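Tray with kettle and slots for sachets in a holiday let – how do you lot set yours up?
Posted in Holiday lets and B&Bs, Sat 2 July

Nilmini Bhuiyan
Hi all, hoping for quick advice as changeover is tomorrow. I look after a one-bed flat in Tiltthorpe for my aunt and we've swapped the old wooden tray for one of those black plastic hospitality ones. Kettle on the left, metal drip grate in front of it, a column of little slots for tea and so on, and two round recesses for cups.

Problem 1, sachets. I fill the slots and they look mean, one lonely thing in each. If I stuff more in they pop out as soon as anyone moves the tray.
Problem 2, cups. Ours are in a basket next to the tray so the round holes look a bit daft empty. Do I move the cups over or leave it?
Problem 3, cupboards are right above and I worry about steam on the doors. Wood grain finish, not cheap to replace.

Guests stay 2 nights mostly, sometimes three. Thanks in advance, in a rush!!

Darius Stankevičius
Did 18 changeovers in May so have opinions.

Sachets: upright, printed side facing out, one sort per slot. Dont mix tea and sugar in the same slot, people rummage and it ends up a mess by the first evening. Keep the spares in a jar in the cupboard with a note on the tray saying where. Push each one down with a finger till it touches the bottom, then see if it stands by itself. If it flops, fold a bit of card behind. 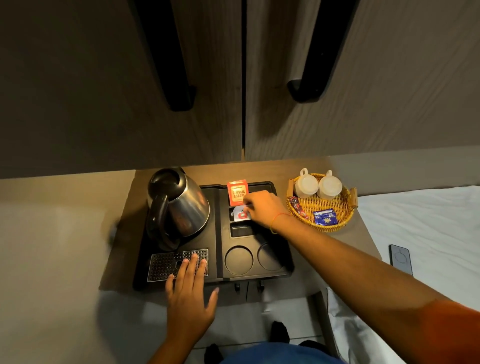 Order I do it in
Wipe tray first, empty. Lift the grate out and rinse it – crumbs and tea get under there and you won't see them till it smells. Dry it properly. Kettle back on. Then sachets. Cups last so you're not reaching over them.

Cups: leave them in the basket, upside down so no dust gets in. A wicker basket with handles is handy anyway, whole lot goes to the sink in one trip. Round holes are fine left empty, or put the teaspoons in one.

Steam: slide the whole tray forward before boiling. Put that on the note as well. Almost 40 guests through mine this year and the doors are ok so far.

Bravo_hosts
just buy a bigger tray? Munetti do one I think, or they used to. £27 when I looked. Cant remember if it had slots

Nilmini Bhuiyan
Thanks Darius, card trick is genius, doing that tonight. Hadn't even thought to lift the grate out, just been wiping over the top of it, oops. Bravo – no room on the worktop for a bigger one sadly, and my aunt likes this one. Will do teaspoons in the left hole.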